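Part 6: Sticking the vinyl down

Right, you've cut your Storix wrap to size and it's been lying flat overnight (please do let it lie flat, I skipped this in June and had curly corners for weeks!). Now for the fun bit.

1. Wipe the worktop with soapy water, then dry it completely.

2. Peel back a hand's width of backing paper and line up the short edge first.

3. Press from the middle outwards with the felt squeegee, pulling the paper away underneath as you go.

Note: on dark marble patterns, pick one long vein and keep it running the same way on every sheet. Joins show far less.

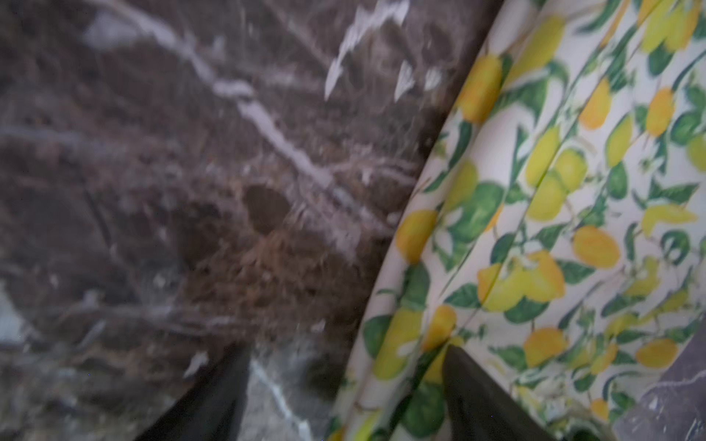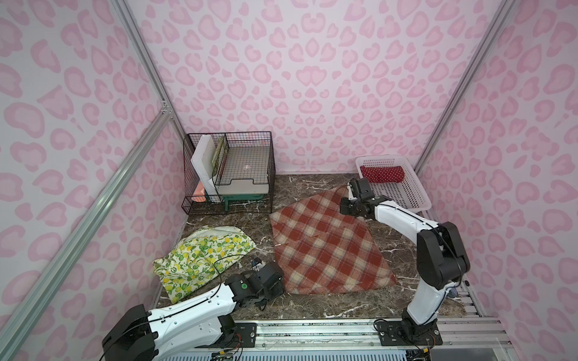

4. Warm any bubbles with a hairdryer on low and smooth them towards the nearest edge. Stubborn ones get a pinprick.

5. Trim the overhang with a fresh blade. I use the Ziketti snap-off knife, but any sharp one will do.

Caution: don't lean on the blade near a join, or you'll go straight through both layers (ask me how I know).

6. Leave it a full day before putting anything heavy on top. If you bought the thicker 1105 roll, give it two.

Walls come next, and they're much easier, I promise.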